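Everything in Its Place, Says Who?
Domnica Ene
Posted 30/06/2025

I have now read the Jugah tidying guide twice, once because I paid for it and once because I thought I must have missed something. It costs 55 dollars. For that you get a workbook, a set of stickers and the promise that any home can be put in order if you handle each thing you own, decide what it is, and give it a home. My sister-in-law Floarea Dobre swears by it. Her linen closet is a beautiful sight and I would not say a word against it.

My quarrel is with the middle step. Decide what it is. The people who write these books seem to live in houses where that is easy. A pan is a pan. A shirt is a shirt. The workbook has you make piles, and every pile has a name printed at the top of the page: Clothing, Paper, Kitchen, Keepsakes, Play. You are told to be quick about it and trust your first thought.

My first thought, on picking up most of what lies around my house on a weeknight, is "huh."

Take knitted things. Anyone with small children or a relative who knits has a drawer of little striped items that could go in three piles. A sock for a person. A hat for a doll. Something that was meant as one and got used as the other for so long that asking is rude. The guide has a page on socks (match them, fold them, stand them up in a row) and a page on stuffed animals (keep the loved ones, thank the others, box them up). It has nothing at all for the place where those two pages meet, and in my experience that is where half the mess is. White fluff, striped wool, a scrap of cloth underneath. Which pile?

Blue and white stripes are the worst offenders. I don't know why every knitter lands on them. They look like a sock at any size. You see them from across the room, you think "sock," you bend down, and then you have to start thinking again.

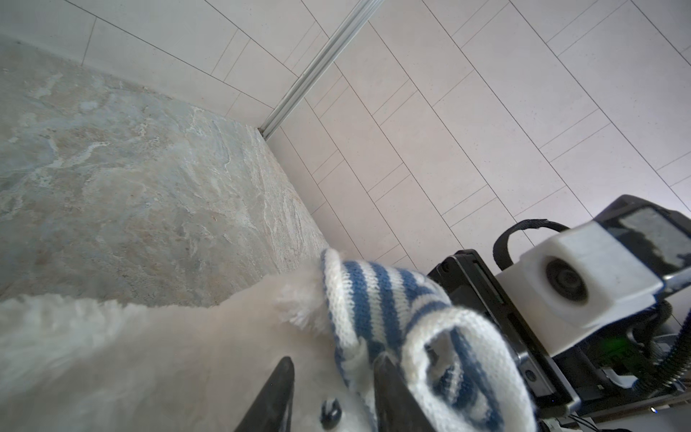
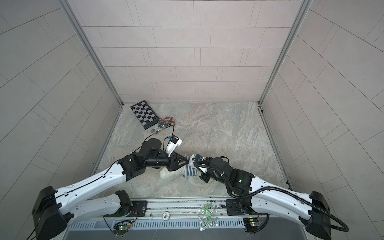

Blue-and-white stripes on a marble pattern.

Look past the stripes in the second one, to the back corner. A folding chessboard, and beside it a clear plastic bag of small parts in red, orange, black, grey and white, and below that a few loose bits that are on the floor and not in any bag. I have that corner. I would bet that most people reading have that corner. The chessboard is easy, it's a game, it goes with the games. The bag is where the system falls down. The guide says a bag of mixed parts is "a decision you have put off," and it wants the bag emptied and each part returned to the thing it came from. Fine. I tried it. I sat on my kitchen floor with a bag a good deal like that one and a cup of tea, and when the tea was gone I had identified the parts to a curtain rail we no longer own and a toy that Darius, my neighbor's boy, took home years ago. The rest went back in the bag. I closed it and felt much better, which I'm fairly sure was not the intended lesson.

A clear bag is a perfectly good answer. You can see what's in it. When somebody asks for the little red thing, you hold the bag up to the window and look. I'd go further and say that the clear bag is the most useful storage idea of my lifetime, and it gets no respect because it can't be sold to you with a sticker on it.

Now the surfaces, because I have a complaint there too. The guide is full of marble. So are the Sullance catalogs that come through my door, and so is every magazine at the dentist. Swirly cream and gray, long pale tiles laid in staggered rows, a slim metal trim where two runs of tile meet. It's handsome and I would have it myself if someone else were paying. But I've grown suspicious of what it does to us. A busy pattern like that hides crumbs wonderfully and hides clutter not at all. Put one small soft thing down on it and the thing looks like it's been dropped. The same thing on a rag rug looks like it lives there. Nothing has changed except the floor, and yet one room seems to need a 55-dollar workbook and the other doesn't.

Valentin Toma, who laid tile for a living before his knees gave out and who did my bathroom, told me he never cared for ribbed trim because the grooves collect dirt. He may be right. I bring it up because it is the kind of remark you will not find in a tidying book. Tidying books are about what you own and how you feel. They're oddly quiet on cleaning. Grooves collect dirt, grout wants scrubbing, long white fur picks up everything it touches. I'd have paid the 55 dollars gladly for a good chapter on washing a shaggy toy without ending up with a mat. (Cold water, a pillowcase, and a comb afterward, if you were wondering. I learned that the hard way, with a bear.)

To be fair to Jugah, and I am trying to be, some of it works. The advice about doing one flat surface a day is sensible. So is the bit on not buying containers first, which I wish I had read before my trip to Plistgate last December, when I came home with a stack of lidded boxes too deep for any shelf I have. And the chapter on papers shamed me into throwing out every instruction leaflet for a machine I'd already gotten rid of. That drawer shuts now.

But there's a number in the introduction that has bothered me since the first reading. The author says you should aim to let go of 100 things in your first weekend. She doesn't say why 100. Is a sock one thing or is the pair? If I let go of the bag of parts, is that one, or have I finished the whole weekend's work before breakfast on Saturday? Floarea says I'm being difficult. Floarea counted hers, and I noticed that a good many were pens.

I think what these systems want is for a home to hold still long enough to be sorted. Mine doesn't. The striped thing will be on somebody's foot, then on a bear, then under the sofa with a white cloth I was sure was in the wash. You can call that a decision put off if you like. I'd call it a thing in use, and I'd sooner step over it than file it wrong and spend an evening hunting through Keepsakes for a child's sock.

So I've gone my own way with the piles. I kept Clothing, Paper and Kitchen, threw Play and Keepsakes together, and added a basket by the stairs with no name on it. Whatever makes me say "huh" goes in there. People take from it as they pass. When it gets too full to see the bottom I tip it out on the bed, and whoever is home has to claim what's theirs before supper.

Floarea has asked for the workbook back if I'm not going to use it, although it's my copy. I've told her she can have the stickers.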